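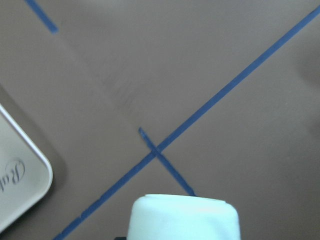 Tharun Rai writes that the Tesell stayed on the hearing table at Patwary through all 137 witness sessions, and that the one thing he would change is the position of the oath marker button, too close to the mute for a clerk working without looking down. The button has been moved on the current revision. Units already in service can be fitted with the new top plate (see Spare parts).

Tesell Testimony Recorder
Vidummont Hearing Room Equipment

The Tesell is a table recorder for commissions of inquiry, parliamentary hearings and archives that take statements from former officials, security personnel and witnesses to acts committed under earlier governments. It records up to eight microphones on separate tracks, adds the clerk's markers, and seals each session so that later changes to the file can be detected.

It is not a conference system. It has no loudspeaker output to the room and no voting function. Where the hearing room already has a sound system, the Tesell takes a feed from it on the rear line input and runs independently.

Recording

Each microphone channel is written to its own track at full level and again at a reduced level. The second copy is used when a witness moves toward the microphone or raises his or her voice and the first copy overloads. Both are kept in the sealed session. The transcript editor selects between them, and the selection is logged.

Two memory cards are written at the same time. If one card fails or is removed, recording continues on the other and the front lamp changes from green to amber. The unit will not start a session with only one card unless the clerk holds the Start button and enters the supervisor code. A single-card session is labeled as such in the log.

Internal storage holds 300 hours with four microphones in use. It serves as a third copy and cannot be erased from the front panel.

Markers

Six marker buttons are fitted. The factory assignments are Oath, Speaker Change, Exhibit, Closed Session, Recess and Objection. Assignments may be changed in Luvau before the first session of an inquiry. They cannot be changed once a session has been sealed under that inquiry number, as the index would no longer agree between volumes.

Closed Session starts a separate encrypted file and cuts the press feed. The press feed comes back only when the clerk presses Closed Session a second time and confirms on the display. It does not come back after a power loss.

Protected witnesses

A voice alteration module can be ordered for any two channels. Alteration is applied to the press feed and to the public copy. The sealed original holds the natural voice and opens with two keys, normally held by the secretary of the inquiry and the receiving archive. Buyers should settle who holds the keys before the first protected witness is heard. Vidummont does not keep a copy and can't recover a session if both keys are lost.

Interpretation

Interpreted testimony should be recorded with the witness and the interpreter on separate channels. Set the interpreter's channel to Language 2 in the setup menu. Luvau then prints the two in facing columns with matching time references. Consecutive and simultaneous interpretation are both supported. Whispered interpretation at the witness table generally needs a headset microphone, and the standard gooseneck will not separate the two voices well enough for transcription.

Luvau indexing software

Luvau is supplied with each recorder. It runs on an ordinary office computer without a network connection. It imports sealed sessions, checks the seal, and builds an index of speakers, named persons, places, dates and exhibits as the transcript is typed. Names that have been ordered withheld are replaced in the public print by a fixed reference, the same in every volume.

Luvau does not produce an automatic transcript. Earlier releases had a draft feature, and it was withdrawn after users reported errors in personal names and military ranks.

Nkrumah Akolgo asked whether sessions sealed on the older recorder can be indexed together with new ones. They can, from the February release onward. The older seal is checked first and then kept inside the new one.

Specifications

Microphone channels: eight, balanced, with switchable power
Line input: one, rear
Press feed outputs: two, isolated
Memory cards: two, simultaneous
Internal storage: 300 hours at four channels
Markers per session: 1,000 maximum
Width: 262 mm
Power: external supply, with internal battery for orderly shutdown
Clock: internal, set by supervisor code only

The battery is not intended for recording away from power. When supply is lost the unit closes and seals the current file, writes the time to the log and shuts down.

Supplied with the unit

Recorder, power supply, two memory cards, two key tokens in separate envelopes, printed clerk's manual, Luvau installation disk and license. Microphones are ordered separately.

Spare parts

Top plate, revised marker layout
Key token pair, blank
Marker button caps, unprinted
Rear connector cover with seal wire holes

Tokens are shipped blank and must be paired with the recorder before the first session. When ordering a top plate, quote the serial number from the underside of the unit. The old plate does not need to be returned.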